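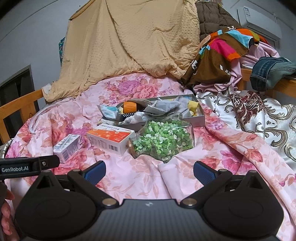
The Bed Is the Best Table in the House

By Consuelo Olvera
Friday, March 1, 2024

Print | E-mail this article
57 shares | 17 comments

Every big sort-out I have ever finished started on a bed. Kitchen drawers, the bathroom cabinet, the awful shelf over the washing machine - all of it gets carried into the bedroom in my arms and dumped on the sheet, and then I can't go to sleep until it's dealt with. I love this. I really do!

A flowered sheet is my favorite surface for it, the louder the better. Pink with big coral and purple roses is about as loud as bedding gets, and a plain white carton stands out on it beautifully. So does a clear jar. White things on a white duvet cover disappear the minute you look away, and I have found a missing box of plasters inside a pillowcase two days after I gave up on it.

The other nice thing about a bed is that it's soft. You can lay a jar down on its side and it settles into a fold and stays there, and you can look straight through the wall of it at whatever is folded up inside. On a kitchen table that same jar heads for the floor. Smooth the sheet if you like (I never do). A few good creases make little valleys, and boxes sit in them quite happily at whatever angle they land.

Start with the cartons. Small ones are the worst offenders in our apartment on Kavanagh Street, where we have one closet and a great deal of faith in it. Turn each box so the printing faces up, read what it says, open it, and find out if what's inside matches. Last October I opened 3 in a row that held nothing but the leaflet. Into the recycling they went, and I felt like I'd been handed a bigger home.

Jars get a different treatment. I keep every clear one with a decent lid, and I'm forever filling them with small things that used to live in a packet: hair ties, paper stars, wrapped candies, scraps of green and white ribbon for gifts. You get the color for free. My sister keeps hers on a windowsill, all greens at one end, and it's the prettiest thing in the room.

Don't bring in a second load until the first one has gone. That is my only firm rule, and I have broken it, and I slept on the couch.

When the piles are made, work from the pillow end toward your feet. Keepers go straight back to their shelf. Things that belong to someone else go by the door. Anything you're still holding after a minute can have a jar of its own, with a strip of tape on it saying when you'll look again. Then shake out the sheet over the floor - you'll hear a button or two go - and put the kettle on before you sweep.

Print | E-mail this article
17 comments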